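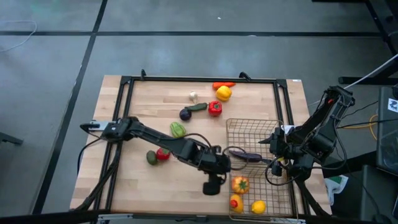 Birsen Şimşekoğlu told us she stayed at Truklow for the food as much as the accounting units, and that her first term cost her less in lunches than a week of parking had in the city.

Truklow is a small business college in Nilau. We teach bookkeeping, payroll and office administration to adults going back to work, with 300 students enrolled in day and evening programs. Classes run for 7 weeks at a time – you can start at the beginning of any block.

The college kitchen is open to everyone enrolled. Vegetables are sold at cost at the front counter.
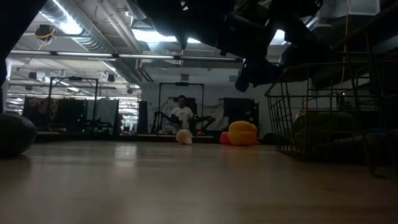

Our people

Theano Mavromatis heads the payroll program. Arif Bepari looks after enrolments and fee plans, and can organise a tour of the centre.

Office hours are 9 to 5. Evening students can leave forms in the box by the side door.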